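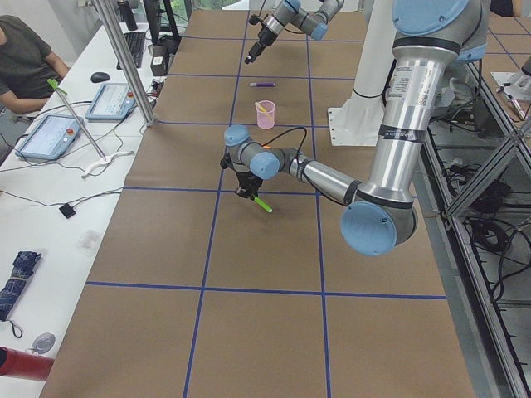 Household tidying by robot is the use of general-purpose robot arms for small domestic jobs, such as putting objects back in their places, wiping a surface or folding cloth. It is different from older home machines like the dishwasher, which do one task inside a closed box. Much of the research is done at a table with known markings - brown paper divided into large squares with blue tape, for example, where a two-finger gripper holds a green marker while a purple one lies flat near a pink plastic cup. Pens and cups are popular test objects, being cheap and easy to replace.

Present ability
Simple pick-and-place work is considered possible under prepared conditions. The Clallell tidying trial, held in Lallville, used 148 household objects and made 2,000 attempts over 4 months. Rigid objects gave good results, but thin, soft or transparent ones were often dropped. The Cinside group later repeated the trial with 650 attempts in furnished kitchens and reported lower success, mostly by reason of poor light and crowded shelves.

Open problems
Speed remains a weak point, and a person usually stays near to stop the arms if needed. The Pillai scale, which grades chores by difficulty, places laundry and bed making at its highest level.

See also
Domestic robot
Robot gripper
Shop-floor automation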